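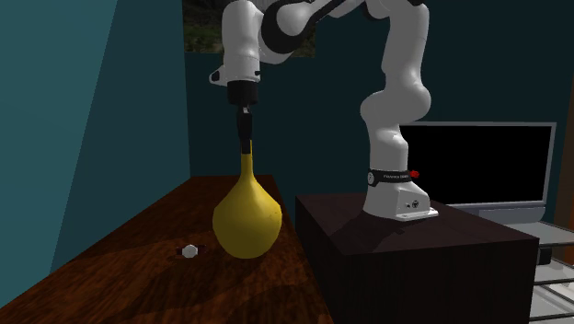 Yellow vase on a wooden table, teal walls behind.

Teal walls in a north-facing living room – paint it over or work with it?

Asked by Ximeng Xia, December
Last updated: December, 9:40 pm

We moved into a second-floor apartment in Clidotmont this fall and the living room came painted teal. Three walls are one shade and the back wall is a darker version of the same thing. The landlord says we can repaint if we pay for it ourselves and use a color from his list, which is mostly off-whites and one beige.

The room faces north and gets weak light until noon, then not much after. In the afternoon I have the lamps on by three. During the day the teal looks almost gray. At night under the lamps it goes green, and I don't like the green at all. My partner likes the walls as they are and doesn't want to spend the money.

I got one quote from a local painter for 569 dollars, two coats, ceiling not included. He said teal under off-white might need a primer coat and that would take it to 600. I could do it myself, but I have never painted a room and we have wall-to-wall carpet.

What we have so far is a gray sofa, a table in medium brown wood, a bookcase and a rug that is mostly cream. I want to add some yellow but I'm worried it will look like a kid's room.

So my questions are:
Is it worth repainting in a rental if we plan to stay two years?
If we keep the teal, what do I do about it turning green at night?
Does yellow work with it, and how much?

The floor area is 294 square feet including the part by the kitchen, if that matters.

2 comments on this question

"What bulbs do you have in the lamps now?"
"Whatever was in them when we moved in. I checked and they say soft white, 2700K. – Ximeng"

Answer by Leif Juhl
Accepted answer

Change the bulbs before you do anything else. 2700K is a yellowish light, and yellow light on a blue-green wall pulls it toward green. That is most of what you are seeing at night. Get one 3000K bulb and one 3500K bulb, both with a CRI of 90 or higher, and try each of them in the lamp closest to the back wall for a couple of evenings. I would expect you to end up with 3000K. 3500K makes some people feel like they are at the dentist, but in a north room with dark walls it can be fine. Don't go up to 5000K.

Look at the lampshades too. A cream or tan shade warms the light up again and you lose what you gained with the bulb. White linen or white paper is better. Lamps that throw light up at the ceiling will do more for the room than ones that only light the table next to them, assuming the ceiling is white.

On repainting. I have painted over teal twice. The first time I skipped primer and it took four coats of off-white, and you could still see a cold cast in the corners. The second time I used a stain-blocking primer tinted light gray and two coats covered it. If your painter says it "might" need primer, assume it does and budget the 600. Ask whether that includes filling nail holes and doing the trim. Mine did not.

For two years I would not do it. Off-white in a north room with poor light often comes out a flat gray, and then you have paid for a room that still looks dull. If you only dislike one part of it, ask the landlord if you can bring the dark back wall to the same shade as the other three. That is a much smaller job. You still need to know the exact color, and the previous tenant may have left a can in a closet or the basement. Otherwise, cut a piece the size of a quarter out of the wall paper layer behind a switch plate and take it to the paint store to be matched.

Yellow works. Use a deep one, closer to mustard or egg yolk than lemon. Lemon next to teal is where you get the kid's room look. Keep it to small solid things like a vase, a lamp base or one cushion, and leave patterns to the rug. Medium brown wood is a good in-between for the two colors, so put the yellow things on or near the table. I would stay away from yellow curtains. They are too big, and daylight through them will turn the whole wall green again.

Cream rug is fine, keep it.

Answer by a guest

just paint it. life is too short for a color you dont like. me and my sister did her whole living room in a weekend for 116 dollars with rollers and everything. tape plastic over the carpet and do the edges first

Answer by user weimar_porch

I agree with the bulb advice. One thing I would add is to check your lease before you paint, even if he told you yes. We had a verbal okay from our landlord in Wesel, and when we moved out the management company had changed and they charged us to put the original color back. Get it in an email with the name of the color.

Also, you don't mention what is on the walls. Teal with nothing on it looks much darker. We hung two large prints with wide white mats on our dark wall and it helped more than the extra lamp did. A mirror across from the window is the usual advice and it does work, but in a north room it mostly reflects gray sky, so I would put it next to a lamp.

If the sofa is a cool gray, a brown or rust throw on it helps. Gray plus teal plus winter light is a lot of cold at once.

Comments

Ximeng Xia: Thank you. I bought the 3000K bulbs and the green is mostly gone, except in the corner by the bookcase where there is no lamp. We are leaving the paint alone for now. I asked about the back wall and am waiting to hear.

Leif Juhl: Good. For the corner, a small clip light on top of the bookcase pointed at the ceiling should be enough. Same bulb as the others or you will notice the difference.

tml_88: Does any of this apply to navy? Mine looks black after dark.

Leif Juhl: Mostly yes, but navy soaks up more light, so you'll need more lamps. Better to post it as its own question with the direction your window faces.

Guest: the quote sounds high to me for that size room

weimar_porch: Depends on the ceiling height and how much trim there is. Ours was more.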